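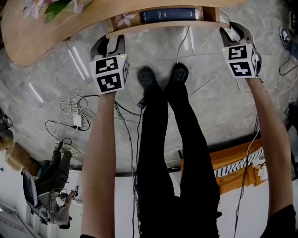
On the open day at Clavon, the visitors were allowed to work. Merike Zariņš gave me two hand-held grippers, each with a marked white cube on it, and told me to move slowly. The robot learns from such movements, she said, and it learns also the nervous ones.

Before me stood a curved desk with pink artificial flowers and a dark blue book. My first tries were poor. By the afternoon the team had 109 recordings from guests, and 82 of them were good enough to keep. Mine were perhaps among the others. Merike was too polite to tell me.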